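Household Tips: Getting the Most Out of a Home Robot Arm on Tidy-Up Duty

Marthinus and I have had the Orkumel tabletop arm on trial since May, and I am so taken with it that I've been saving up tips for weeks. It comes as a kit from Otorham (one arm, a two-finger gripper, a clamp and a fat little manual), and ours was together by lunch on a Tuesday. I started it on small stuff that always gets left lying around, like headphones, and I'd tell anyone else to do the same.

Give it a peg stand to work with. A mug tree is perfect - the pegs angle up, so whatever you hang on it tends to stay put, and the arm has plenty of places to aim for. Headphones go over the pole by the headband.
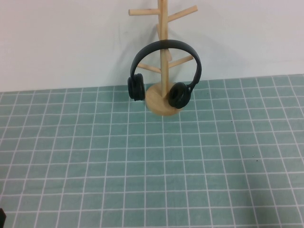
Spend a little on the stand, too. A very light one tips if the arm brushes it, so look for a good round base, or put a dab of museum putty underneath. I teach each move by hand, save it under a plain name ("headphones up" is my favorite!) and run it 3 times at the slowest speed before I trust it with anything I'd hate to drop.

Clear the table first, every time. The manual asks for 18 inches of open space in front of the stand, and I'd go with that even if your kitchen is as tight as mine. Smooth out the cloth while you're there, and wipe the finger pads with a damp rag so they keep their grip.
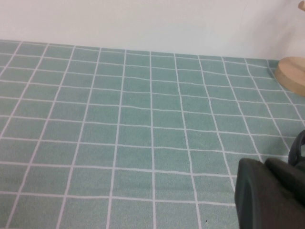 Does the cloth have to have a grid on it?

Any flat, non-shiny cover will do, but a grid makes it much easier to put the stand back in the same spot after you've moved it for dinner.

Now, speed. The slider goes up to 80 and it is so tempting to shove it all the way over! I keep mine low near the stand and only let it hurry on the way back.

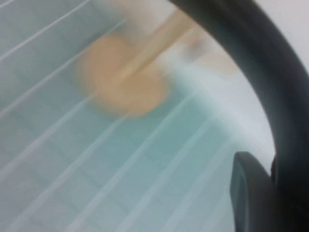 Stick to things under 500 grams as well, and go easy on anything with a dangling cord (tuck it in or unplug it first). My one grumble is the clamp, as it leaves a mark on soft wood. A folded dishcloth under the jaw fixed that for us.

Nokuthula Shezi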